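Stusescombe shared workshop - build help tickets
Sorting bench: gripper drops the plastic film, fine with everything else
Opened by: Ziad Dabbas
Opened: 2024-03-18
Status: open, waiting on parts

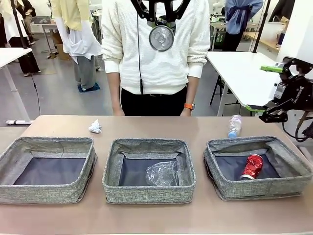
Sorting bench with the three gray bins, film in the middle one, red can on the right. Tissue and bottle still on the table.

Hi all, Ziad again. I've got the sorting job mostly behaving (yay!) but I'm stuck on one thing and I'd love some fresh eyes before I start pulling the gripper apart again.

Quick recap for anyone who missed the Lullau thread: the job is small bits of trash on a tabletop, pick each one up, put it in the right bin. Film goes in the middle, cans go right, and the left bin is for tissue. The bottle doesn't have a home yet, I keep going back and forth on that one. Bins are the soft fabric kind with the dark lining, same ones we've been using all along.

What goes wrong: the right gripper closes on the clear film, lifts it, starts to travel, and then the film slides out between the two green pads. Sometimes it lets go right over the table, sometimes halfway to the bin. Cans are great. Tissue is great too, which surprised me! I ran 40 picks on film alone and it dropped 15 of them, so we're well past bad luck.

What I've tried so far

1. Wiped both pads with rubbing alcohol and let them dry. It seemed better for a few picks and then went right back to dropping. I did it a second time with the same result, so I'm calling that one a dead end.

2. Closed the fingers harder. This helped the film a little and made a mess of everything else. The can got squashed flat enough that the camera stopped calling it a can (oops), and the motor got warmer than I like. Put it back where it was.

3. Slowed the lift way down. Fewer drops in the air, but it started missing the grab in the first place, and I can't explain that at all. If you have a theory please tell me.

4. Swapped the film for a fresh piece, still flat. Much worse! A wadded-up ball at least gives the fingers something to bite on. Flat film just lies there and the pads skate over the top.

5. Checked the finger alignment with a strip of paper. Top edge of the pads pinches the paper nicely, bottom edge lets it slide right out. I think this is the real clue. There's a gap down there, and thin stuff finds it every time.

Other stuff that might matter

The camera loses the film a lot more often than it loses anything else. It's clear plastic with bright highlights all over the folds, and the tabletop is shiny enough to bounce the ceiling lights back too. So on some of those drops I bet the grab point was off to begin with, and the pads only had hold of one corner. I'd like to put a matte mat down on the table and run the same picks again before anybody touches the code.

The left bin is also getting a bit saggy in the front. It hasn't caused a miss yet, but I'm going to slip some cardboard inside that wall so it stands up straight.

Update, same evening

Put 2 thin shims behind the lower finger pad and did the paper test again. It pinches all the way down now! Film picks are clearly better, though I only got through a short run before I had to give up the bench. The shims are just folded tape, so please don't copy that and leave it in for a week.

Update 2

The tape shims squished, as tape does. The gap is back and so are the drops. Ordered proper shim stock through Abou Zeid and asked the folks at Redmont if they have any softer pad material lying around that I could cut to size. Waiting to hear from both.

Still want to know:
- has anyone here run softer pads on thin plastic, and did they tear?
- is there a way to make the fingers wait a beat after closing, before the lift starts? I found the speed setting but no pause
- does anybody have a matte mat I can borrow that's big enough to go under all three bins?

I'm leaving this open until the shims come in and I've done another full 40 on film. Will post the numbers underneath when I have them.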